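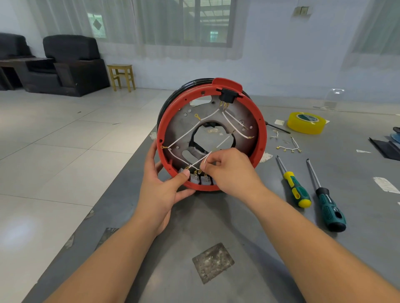

**Which tools are needed to rewire a Kascombe housing?**

Two screwdrivers are sufficient for the terminal blocks, together with the bit set issued to each bench. Crimping is carried out separately, and leads are supplied with their terminals fitted.

**In what order are the leads connected?**

Leads are connected in the order given on the wiring sheet, form 693. Each lead should be pulled gently once its screw has been tightened. A lead that moves must be removed and refitted.

**How are the rocker switches fitted?**

Switches are pressed into the rectangular cutouts from the outside, using both thumbs and even pressure. The "O" and "I" markings must face the same way on every switch in the housing. Spare switches may be kept on the bench beside the work. 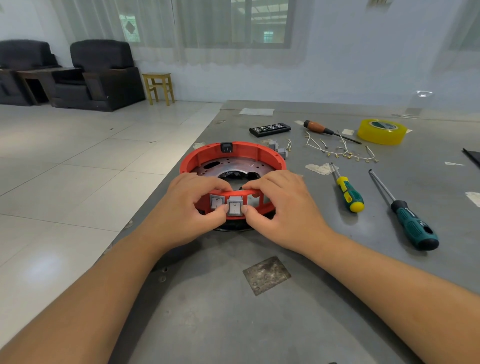
## Inspection and returns

**Who may approve a finished unit?**

Approval is given by Margit Sundqvist or, in her absence, by Birger Skjelbred. Units must not be connected to the mains before approval.

**What should be done with a cracked rim?**

Cracked rims are to be labelled and returned to Welach stores, quoting code 807. Replacements are issued within four working days.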